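Kevonix Community Help > Teaching and Demonstration > Hands and Grippers

Wrist view covered by the hand during remote demonstrations - how should episodes be handled?

Posted by bench_west
Status: Open
Tags: teleoperation, wrist camera, gloves, cloth, tabletop tasks

Our department has recently begun recording demonstrations by remote control for a set of tabletop tasks. The operator wears the Kevonix control gloves and works from a separate station. The robot has five-fingered hands in black fabric covers, with a small camera at each wrist. The work surface is a marble-pattern top, and the tasks involve picking up small household articles, moving them to a stated position, and handling a folded cloth.

The difficulty concerns the wrist view. When the hand is open and approaching an object, the fingers and thumb occupy a large share of the picture, and the object is often partly hidden by the thumb at the moment the operator needs to see it. The case below is typical of what our operators report.

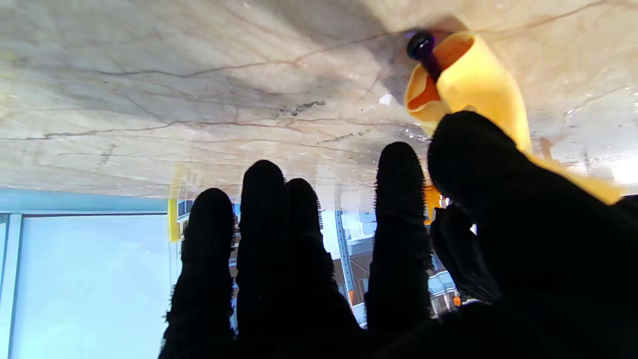

Wrist view, hand open, with the yellow object partly behind the thumb.

The wrist picture is also upside down relative to the room. Operators have asked whether it should be turned before it reaches their display, and whether doing so would affect the recorded data. We have not changed anything so far.

We would be grateful for guidance on the following points:

Whether episodes in which the thumb hides the object should be kept or discarded.

Whether the picture may be turned for the operator only.

Whether the fabric covers should be removed for recording. They have a fuzzy surface, and the fibers are visible along the edges of the fingers. One colleague believes this will harm training. Another believes that it makes no difference as long as the covers are also worn when the robot runs by itself.

We currently have 404 episodes recorded and would prefer not to repeat them. The handbook supplied with the system covers glove calibration but says nothing on any of these matters. The link it gives for further reading leads to a page that no longer exists.

3 replies

Posted by plelbridge_lab_support

The following reflects the practice adopted at the Plelbridge teaching laboratory. It should be read as local practice and may need to be adapted.

Hidden objects. Do not discard an episode solely on the ground that the object is partly hidden in the wrist view. Some hiding is unavoidable with a hand of this shape, and the robot will meet the same condition when it performs the task by itself. What matters is whether the object can be seen in at least one view before the hand begins to close. If you have a fixed overhead or head camera, review the wrist and fixed views together. Episodes in which the object cannot be found in any view during the approach should be set aside in a separate folder and labeled accordingly.

Operators should also be instructed to approach with the thumb held out to the side until the fingers are in position. New operators tend to bring the thumb across early, as they would with their own hand, and this places it directly in front of the object. In our experience the habit is corrected within two or three sessions.

Cloth requires separate treatment. A cloth changes shape as soon as it is touched, and the wrist view becomes more useful once contact has been made than it was during the approach. 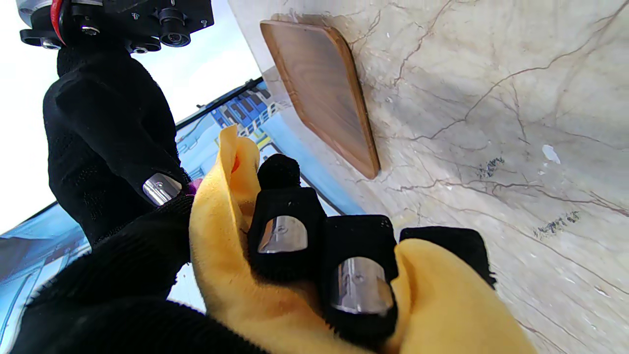 For that reason we ask operators to pause briefly after the fingers have closed on the fabric and before they lift. The pause gives a clean segment in which the grip is established and the folds are at rest. Two hands may be used to gather a cloth, but the operator should decide beforehand which hand leads, and should keep to that choice for the whole set. Mixed sets, in which the left hand leads in some episodes and the right in others, were the main cause of poor results in our first year. The task sheet should state the leading hand in writing.

Turning the picture. The operator display may be turned freely. The recorded stream should be left exactly as the camera supplies it, and the orientation should be noted once in the session record. If the stream has already been turned in some episodes, correct those before training begins.

Covers. Your second colleague is right in substance. Keep the covers on, use the same type throughout, and replace them when the fabric becomes worn at the fingertips. A cover that has slipped can lie over a finger pad and change the grip, so the covers should be inspected at the start of each session. Ours are replaced in May and again before the winter term.

Posted by tmk_2000

We just took the covers off. The picture was clearer, but small things slipped more. Put them back on after a week. No opinion on the rest.

Posted by famel_integration

I would add two points to the reply from Plelbridge, with which I largely agree.

First, check the delay between the operator's glove and the wrist picture. Operators who see a late picture will hesitate close to the object, and the hesitation is recorded as part of the demonstration. Our own limit is three frames. Where the delay is longer, we ask the operator to rely on the fixed view for the approach and to consult the wrist view only for the final closing of the fingers.

Second, I would not mix rigid articles and cloth in one training set at the beginning. We attempted this with the Moldovan task list, which has 13 tabletop tasks, and the robot closed on firm objects with the slow gathering motion that had been shown for cloth. Training the two groups separately and combining them later gave us a better result - although I accept that others may have a different experience with larger sets.

As to the existing episodes, I would review a small portion drawn from different operators before making any decision about the whole. If the approach is visible in the fixed view for most of them, the set can be kept.

Posted by bench_west

Thank you for these replies. We do have a fixed camera above the bench and had not been reviewing it alongside the wrist view. The display will be turned for operators only, and the covers will remain in use. I will leave this topic open until the review has been carried out, as we may have a further inquiry regarding the pause before lifting.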